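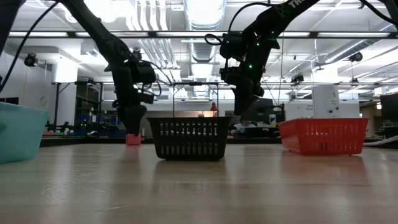
Module 7 : Règles de conduite d'un poste à deux bras
Temps de lecture : 2 min

Le présent document complète le cours magistral consacré à la préhension et au rangement d'objets. Il s'applique à l'ensemble des postes de la plateforme Nommont. Sa lecture est obligatoire avant toute séance pratique.

7.1 Préparation du plan de travail
Les bacs et paniers sont disposés dans le volume atteignable par les bras, anses orientées de manière à ne pas gêner la descente des pinces. Tout objet étranger à l'exercice est retiré de la table. Les câbles des bras doivent conserver une boucle suffisante à chaque articulation.

7.2 Mise en mouvement
L'opérateur annonce à voix haute le démarrage. Lorsqu'un seul bras travaille, l'autre est maintenu en position haute, pince dégagée des contenants. L'approche finale d'un objet s'effectue à vitesse réduite. Aucune main ne pénètre dans la zone tant que les moteurs sont sous tension.

7.3 Arrêt et consignation
Toute collision, même légère, entraîne l'arrêt du poste et une inscription au registre. La reprise est autorisée par l'encadrant (voir fiche 22, procédure Radonjić).

Le compte rendu est attendu fin novembre. Il n'excédera pas 2 pages, annexes non comprises.

Responsable du module : Rhun Nicholas

21 partages · 2 commentaires

Contact | © Institut Brirnau | Haut de page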